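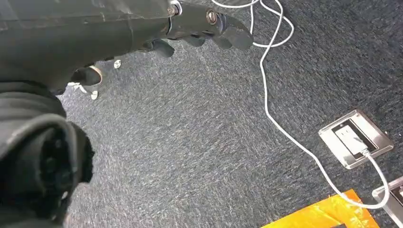
Fri 23 August

Woke before the alarm and read the letter from Haleck again over toast. They say switching to the new tariff will save us 315 a year. I have been a customer long enough to remember the last saving, in February, after which the bill went up. I rang to ask how they had worked it out and was told it was "based on a household like yours". What household? I live by myself and dry my shirts on a rack.

The man was polite enough. He offered to send a breakdown by email, and as of bedtime it has not come.

Walked into Prislow at lunchtime to get bread and see the famous new crossing. The council leaflet says it will take 30 seconds off the wait. I stood there with a loaf under my arm and a lorry idling at my elbow and it felt exactly as long as the old one. Two women beside me gave up and ran for it. I waited, mainly out of stubbornness.

The sleep book is going back to the library. It promises the average reader will drop off faster within a week if they give up screens, tea and worrying, and I would like to meet the average reader. I managed the tea until Wednesday. There is a chapter on walking 1,000 steps after supper, which I did four nights running, and I slept badly on three of them. The fourth was good but I had also had a beer. The author would no doubt count that one.

Supper was the lentils from Lokov, the shop by the station that says everything is grown within 2 miles. Lentils! I read the back of the bag twice and it gives a packing address and nothing else. They were nice, I will say that, with a lot of garlic and the end of the yoghurt.

Rain after eight, which the forecast had ruled out. Brought the cushions in late and they are now on the radiator, which is off, so I don't know what I expect them to do there.

To do tomorrow: ring Haleck again if there is still no email, take the book back, look for the old bills in the blue folder – or the drawer under it. Find out whether Yupanqui still mends zips, as the grey coat won't last until winter the way it is.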